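Teaching a field rover to follow a farm track by remote control

By Ynyr Rees
Last updated Monday, February 27, 2023

These notes cover recording driving demonstrations for the Brimau rover on open farm tracks. They assume the rover is built, the handset is paired and you can already drive it in a straight line. If you are still at the bench stage, read the setup page first.

What you need

The rover with a charged battery, plus one spare
The handset, with the thumb sticks calibrated
A laptop with the Prekari recorder installed
A track you have permission to use
Someone to walk with the rover and hold the stop button

Before you drive

Switch on the rover and leave it standing for a minute so the heading settles. Open the recorder and check that the steering and speed values move when you touch the sticks. If speed moves but steering stays at zero, unpair the handset and pair it again.

Set the picture size to small. The learner shrinks and softens every picture before it uses it, and large files only fill the disk. Set the speed limit to walking pace.

Name the session after the track and the direction you are driving. We used to number them, and Wendell Ostrowski spent most of one November working out which way the rover had been facing in each.

Choosing where to drive

Start with one long, straight track that has a clear edge on at least one side. The learner picks up the line between track and grass quickly when it is easy to see, and more slowly where the ground fades into the field.

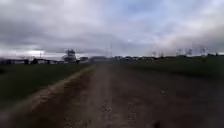

Pick one position across the track and stick to it for the first set. On our runs we keep the left wheels a little way in from the left verge. If one person drives down the middle and another hugs the edge, the rover learns something in between and wanders.

Drive the same stretch in dull weather and in sun. Runs made only under cloud gave us a rover that steered away from its first hard shadow.

Recording a run

1. Put the rover at the start point and press Record on the laptop.
2. Wait for the handset to beep, then move off gently.
3. Steer with small, steady movements. Avoid flicking the stick and letting go.
4. Stop fully at the end before you press Record again.
5. Write down anything odd, such as a gate, a dog or a wheel slipping.

Aim for 10 runs each way. Our first usable set had 316 runs in it, but we only needed 41 of those for the straight track. The rest were bends and gateways.

Recording corrections

Good driving alone is not enough. The rover will drift at some point and it needs to have been shown the way back. With recording off, drive it towards the edge until it points slightly the wrong way. Press Record, steer it back to its usual line and carry on for a few metres. Do this from both sides. Never record the part where you drive off line.

Checking the data

Play each run back at double speed with the steering trace showing. Delete runs where the trace jumps or goes flat while the rover is turning. Then press Train and leave the laptop plugged in. With over 2000 pictures ours takes most of an evening.

For the first test, keep the walking pace limit on and a thumb on the stop button.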